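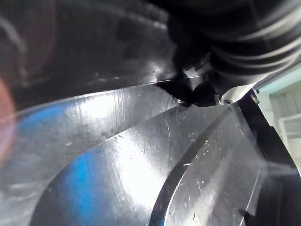

Page 2

Comardale Basin Series – Set-up and Care Guide

Section 4: Preparing, fitting and finishing the metal basin

4.1 Scope

This section covers the polished metal basins supplied with Comardale counter units, in the single and the stepped-rim versions. It applies to first fitting and to refitting after the counter has been removed. For the drain kit, see Section 5. For the Rumum wall bracket, see the sheet packed with the bracket.

4.2 Before you start

Clear the counter and lay a folded blanket or thick towel on it. Do not set the basin down on bare stone, tile or grit. Even a short slide across a rough surface will mark the outside of the bowl.

You will need:

Soft cotton cloths, at least two
Mild dish soap and warm water
Masking tape
Tape measure and pencil
Screwdriver to match the supplied clips
Clear sealant suitable for kitchens and bathrooms
Plastic scraper

Take off rings, watches and belt buckles before lifting the basin.

4.3 Checking the surface

Polished and brushed metal reflects everything near it, and a dark patch on a curved wall is often the reflection of a nearby object. Check the surface as follows before reporting a fault.

1. Place the basin under even light. Avoid a single bright lamp directly overhead. Strong glare on the inner curve hides fine marks.

2. Look along the brushing lines, then across them. Brushing lines run in one direction and are part of the finish. Scratches usually cross them or appear as a small group of thin white hairlines.

3. Move your head from side to side. A reflection will shift. A stain will stay where it is.

4. Wipe any specks with a damp cotton cloth. Specks that wipe away are dust or polishing residue.

5. Follow the rim with a clean fingertip, including the step where the inner panel meets the outer one. The groove should feel smooth along its whole length.

Note: Faint scuffs and short hairlines do not affect use and are not a reason to stop fitting. A dent, a sharp edge or a mark that catches a fingernail should be reported before the basin is sealed in place.

4.4 Fitting

The counter opening must match the paper template. Minimum clear depth below the counter is 275 mm. Leave 100 mm between the rear rim and the wall for access to the faucet.

1. Dry-fit the basin without sealant. Lower it with one hand on each side. Do not hold it by the drain opening.

2. Check that the rim lies flat all the way around. If it rocks, lift it out and look for debris on the counter edge.

3. Mark the rim position with masking tape on the counter, then lift the basin out again.

4. Wipe the counter edge and the underside of the rim. Let both dry completely.

5. Run one unbroken bead of sealant along the counter edge, inside the tape line.

6. Lower the basin straight down onto the sealant. Do not slide it into position.

7. Working from below, turn each Gagnon clip until it touches the underside of the counter. Then go around a second time and tighten each clip by a quarter turn.

8. Remove excess sealant with the plastic scraper. Pull the tape off while the sealant is still soft.

Caution: Do not tighten one clip fully before the others are in contact. Uneven pressure can bend the rim at the step, and a bent rim cannot be pressed flat again.

Caution: Do not use power drivers on the clips.

Keep the basin dry until the sealant has cured. Curing time is printed on the sealant tube – allow longer in a cold room.

4.5 First cleaning

1. Wash the basin with warm water and a little dish soap.

2. Wipe in the direction of the brushing lines. On curved walls, follow the curve and keep the pressure light.

3. Clean the groove with a folded corner of the cloth. Do not run a knife, screwdriver or metal pick along it.

4. Rinse and dry at once. Water left in the groove leaves a pale mineral line.

Caution: Do not use steel wool, scouring powder, chlorine bleach or silver dip. Do not leave wet steel cans or cast iron in the basin overnight.

4.6 Reducing fine scratches

Light hairlines can be softened with Urker finishing paste and a dry cotton cloth. They cannot always be removed. Use a small amount of paste, rub with the brushing lines only, and wipe clean after every few strokes. Stop when the mark no longer stands out from the finish. Further rubbing will leave a bright spot wider than the original scratch.

Do not use the paste on mirror-polished areas. Test on the rear wall first if you are not sure which finish you have.

4.7 Spare parts

Clip set, Gagnon pattern: order with the basin model number.
Paper template: supplied free with replacement basins.
Finishing paste, Urker: 100 ml tube.

The model number is on a label under the front rim. Copy it onto the inside cover of this guide before fitting, as the label cannot be read once the basin is in the counter.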